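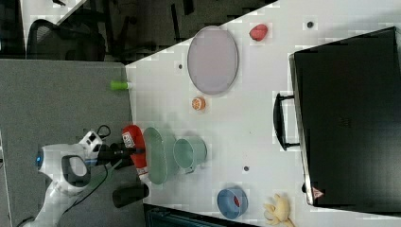 Figure 1. White table top with small objects, next to grey carpet.

Does a Tidy Desk Help You Study?
Project report, Petronella Oosthuizen
Britholm College, May 2022

1. Why I chose this

Every study guide in our library tells you to clear your desk before you start. None of the ones I read gives any evidence. The oldest, a handbook for clerks from 1878, says a littered desk is the sign of a littered mind, and the newer ones say much the same with nicer pictures. I wanted to see if the advice held up for people on my own course.

2. What I did

I asked 76 students to take part and 56 finished. Each of them learned two lists of words, one at a cleared desk and one at a desk left as they normally keep it. Half did the cleared desk first. They were tested on each list the next morning. I also gave out a short form asking which desk they thought had worked better.

I had hoped for 200 people, but the Strickland building was shut for exams and I lost the use of the quiet room.

3. What I found

Scores at the two desks were so close that I would not bet on either. On the forms, though, most people were sure the cleared desk had helped them, including several who did worse at it. I think they were repeating what they had been told at school.

The Levari planner, which a lot of first years buy, claims on its cover that tidying "doubles your focus". I wrote to the makers in Dredia to ask how they measured focus and had no reply.

4. Problems

"As you normally keep it" was a poor instruction. Some desks were neater than my cleared one. I took people's word for how long they spent on each list, and twenty who dropped out may have been the messy ones, for all I know. Word lists are also not much like writing an essay.

5. If I did it again

I would set up both desks myself and use a longer task. My tutor wants to run it again in June with the evening class. I have said yes, but I don't expect a different answer.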